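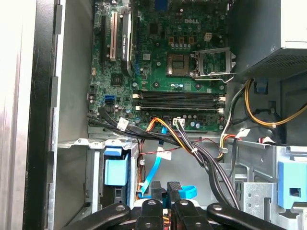 Notes, Friday session, Clerkau

Start with the question from the invite: can a machine do a repair bench's chores yet? My answer is some of them, slowly.

Drodel strips old office PCs for parts. Last year it took in 2,000 towers. Memory is the easy job - two latches, pull straight up. Cables are the hard one. They bend, they hide the plug, and no two cases route them alike.

Give the Ornanov trial result: five towers in a shift, with two stopped for a person to free a connector. A trained hand does more before lunch.

Pause for questions on cost.

Then the Marquez kitchen slides. Same trouble with tea towels as with cables.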